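From the software corner: teaching the planner to take turns

Hello again from the sorting bench! It's been a couple of months since I wrote one of these, so there's some catching up to do. The big news is that Jostau, our motion planner, finally got its rewrite. If you were on the list last spring you may remember me grumbling about how each arm did its own planning and only checked on the other one at the very end. That worked fine as long as the blocks stayed on their own halves of the table. Put two colors near the middle and both arms would plan a perfectly good path to pretty much the same spot, then both would back off, replan, and pick the same spot again. I once let that go on through an entire cup of coffee.

The new version plans for the pair. There's a shared picture of the table with a strip down the center that only one arm can claim at a time, and a little queue that decides who gets it next. Marwan Khalaf wrote the queue in November and it was 44 lines long when he showed it to me. I was sure we'd need something much fancier (I'd been reading papers, always a danger) but we tried a fancier one for a week and went back to his. The arm with the shorter remaining move goes first. If it's a tie, left wins. Done!

On the perception side, Gomo is still doing the color and shape work, and yellow is still the troublemaker. Green and red come out nicely, but a pale yellow block in strong window light can look a lot like nothing at all. We used to have one set of color thresholds for the whole day. Now Gomo re-estimates the white balance from a patch of bare tabletop every 15 seconds, and the afternoon misses have dropped off enough that I've stopped closing blinds. Cylinders standing on end were a separate headache. From overhead they look like short round things, so the grasp code wanted to grab them far too low. We fixed that by asking for a second view from the side before committing to a height.

Tooling, for the three of you who like tooling: the replay viewer can now scrub both arms and all the cameras on one timeline. We have 2945 logged picks in there, and you can filter by color, by arm, or by the reason a plan was thrown out. I found a bug in the first hour with it. The collision margin around the wrist cables was set to 34 millimeters on one arm and left at the default on the other, which explains why one of them always seemed so much shyer around the bins. Same number on both now, and they look like they come from the same family again.

Next up is getting the planner to cope with a block that gets nudged while an arm is already on its way down. At the moment it finishes the move, closes on air, and starts over, and I'd love to have it correct mid-descent. If you've done this with a slower camera than you wanted, please write back and tell me how! 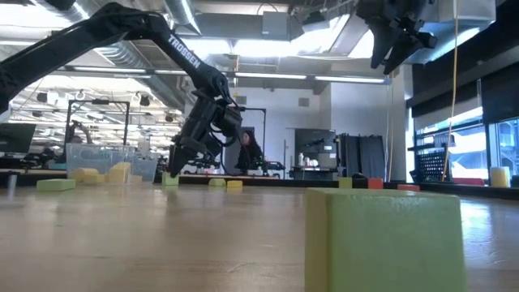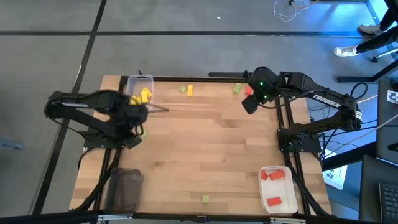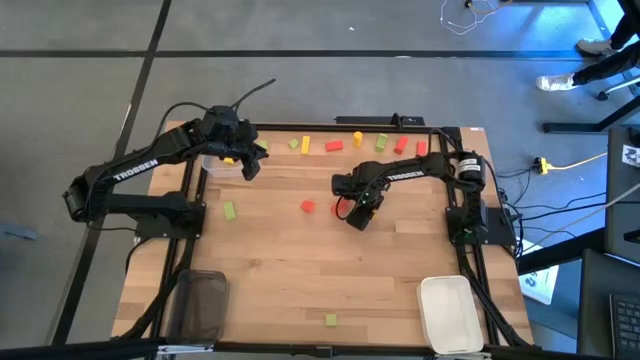 Arms, blocks and tabletop at the sorting bench. The white tray is at the front right in the second and third pictures.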